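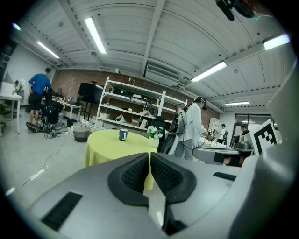
29 November 2022

Pocket watch bench, entry for the Buckley. Open-face, railroad style, bought by Marina Gkikas in June at an estate sale and left in the drawer until now. She wants it running for her display of theme park and railroad souvenirs. She does not care about timekeeping to the second.

Condition on arrival at the bench: crystal scratched but sound. Case back stiff, opened with the knife at the lip near the hinge. Locomotive engraving on the back is worn on the high spots. I am not going to polish it. Llinos asked whether we should and my answer is the same as for the last one, the wear stays.

Winds, sets, will not run. Balance swings if nudged and dies in a few seconds. Let the mainspring down before anything else. Old oil on the train had gone to brown gum, worst at the fourth wheel and the escape wheel. One balance pivot looked dull under the loupe but not bent. Cap jewel on the dial side was dry.

Stripped and cleaned in 2 baths, then rinsed. Pegged the jewel holes by hand. Mainspring is set and tired. Seren had a new one in the Govden tin that matched for width and was a little long, so I trimmed and re-ended it. It went into the barrel on the second try. Seren, please reorder, that was the last one in that size.

Reassembled without the dial. Oiled train and cap jewels, grease on the keyless works. It took off with the first few turns of the crown. Dial up it gained 60 seconds over the day. Pendant up it lost 16. I have left the regulator alone until it has run in.

The dial is the part I am unsure of. The printed train under the 12 does not look original to the watch. Rocío thinks it is a later souvenir dial, possibly from the Fladska park railway, and she has a catalog at home she can check. Dial feet fit the plate properly, so whoever swapped it knew what they were doing. Marina should be told before she writes her label.

Chain is plated, one link open. Closed it with the smooth pliers. Mihret is making the stand, and needs the case diameter with the bow, which I forgot to measure before I closed up.

Still to do: second day rate, hands back on, check hour hand clearance at the seconds bit, replace crystal if Marina agrees to the cost.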